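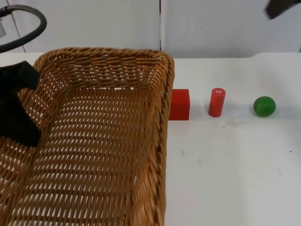 Robot Software Lab, Handout 4
Planning a pick-and-place into a basket

Read this before the February lab session. You will need the planner package from Handout 3 and a working login on the Gasbridge machine. Questions go to Ferenc Kozma, office hours in the Carnegie room.

1. What the planner gets

The perception node publishes a list of objects. Each entry has a shape class, a color class, a pose in the table frame and a confidence between 0 and 1. The planner drops anything under 0.80. If an object you expect is missing from the list, look at the confidence first. Don't lower the threshold to make the problem go away.

Shape and color are separate fields. A query for "red" can return more than one object, and in this lab it will. Write your goal as a pair, for example (red, cylinder) or (green, ball). Last year several groups matched on color only and took whichever entry came first. The order of the list is not guaranteed from one cycle to the next.

2. The basket as an obstacle and as a goal

The basket is in the planning scene twice. As an obstacle it is four thin boxes for the walls and one for the floor. As a goal it is a region inside those walls, shrunk by 20 mm on each side. Don't model it as one solid box. The planner will then refuse every pose inside it, and the error message (NO_IK) is misleading.

Wicker is hard on depth cameras. The weave has gaps, so some depth points land on the table under the basket and some land on the strands. If you build walls straight from the point cloud you get holes, and the planner will happily try to go through them. Use the fitted model in the Wokik library and let perception supply only the pose. 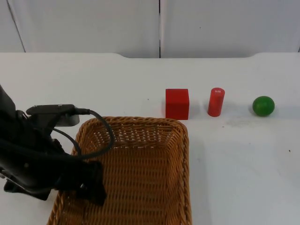

Figure 1. Gripper inside the basket with nothing held. The cube, cylinder and ball stand in a row behind.

3. Cables

The collision model you were given covers the links and the gripper. It does not cover the cable. Look at the loop in Figure 1: it sticks out well past the wrist and hangs over the rim. A path can be clear for every link and still drag the cable along the basket.

For this lab, attach one extra capsule to the wrist link to stand for the loop. The file is cable_capsule.yaml. It is a crude fix and it makes some poses near the basket wall unreachable. Accept that for now. Tatalska's notes on the course page cover the better method, with a capsule that changes size with the wrist angle.

4. Order of moves

Pick the object with the most free space first. An object close to the rim leaves little room for the fingers on that side, so its approach has to come from straight above or be turned so the fingers close parallel to the rim. Try both grasps and log which one the planner accepts.

A ball has no preferred grasp angle, but it can roll if one finger touches early. Center the grasp on the latest pose, and read the pose again just before you close.

Retreat straight up before any sideways move. This applies to the empty gripper too.

5. To hand in

Your goal file, the planner log for each object, and a paragraph on any plan that failed. Include the seed. Logs without a seed can't be rerun and will be sent back.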